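Most food boxes that get thrown out have nothing wrong with the box. The lid has started to leak or smell, and both faults nearly always come from the seal. These notes cover looking after the seals and then storing the boxes so that you can find what you want.

## Cleaning the seal

Washing a lid with the seal in place only cleans the part you can see. Food gets down into the channel and stays there, and tomato and curry are the worst for it. 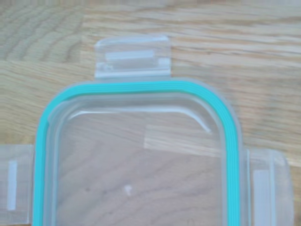 *A clear lid with a turquoise silicone seal.*

1. Find a spot at a corner where the seal lifts a little. Ease it up with the handle of a teaspoon. Don't use a knife, as a nick in the silicone will leak for good.
2. Pull the seal out slowly, working round the lid. If it sticks, soak the lid in warm water for ten minutes.
3. Put a spoonful of bicarbonate of soda in a bowl of hot water with a drop of washing-up liquid and leave the seal in it for some 90 minutes.
4. Run an old toothbrush along the channel in the lid. A cotton bud does the corners.
5. Rinse everything and leave it on a tea towel overnight.

Press the seal back in at the corners first, then along the straight sides. If you start in the middle of a side you end up with a loop of spare silicone at the last corner and have to begin again.

For a smell that won't shift, Zuleica Bezerra of Wirkovden wrote in to recommend leaving the lid on a sunny windowsill for an afternoon. I tried it in May on a lid that had held kimchi and it worked well enough. It also fades stains a little.

## Storing boxes and lids
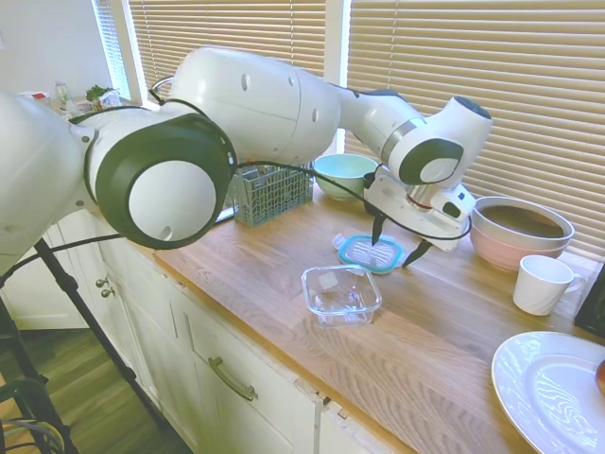
Lids should be kept apart from boxes, standing on edge. A stack of lids laid flat always has the one you need at the bottom, and lids left clipped on an empty box go stale inside. A plain plastic basket like the grey one on the worktop will do for the job, provided it is no deeper than the lids are tall. I have two on the shelf under the kettle, one for square lids and one for the rest. Boxes nest beside them, largest at the bottom, with a sheet of kitchen paper between glass ones.

Write the size on each lid and its box in paint pen, on the underside. It lasts through a good many washes and can be scrubbed off if you change your mind.
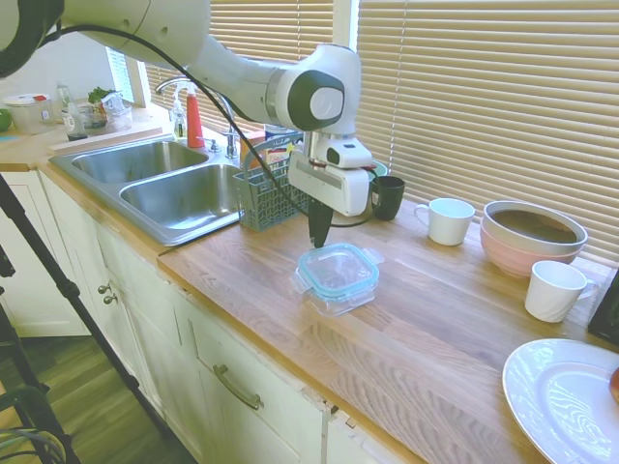

**Can glass boxes go straight from the freezer to the oven?**

Leave them in the fridge overnight first, and take the lid off before they go in the oven. Even toughened glass can crack with a sudden change in heat, and most plastic lids will warp. If you are short of time, tip the food into a metal dish instead.

## When to replace a lid

Fill the box halfway with water, close it and turn it over above the sink. If it drips, take the seal out, turn it round and try again. A seal that has gone slack or sticky won't recover. Some makers sell spare seals, so check before buying a whole new box, and measure the old one along the outer edge of the channel.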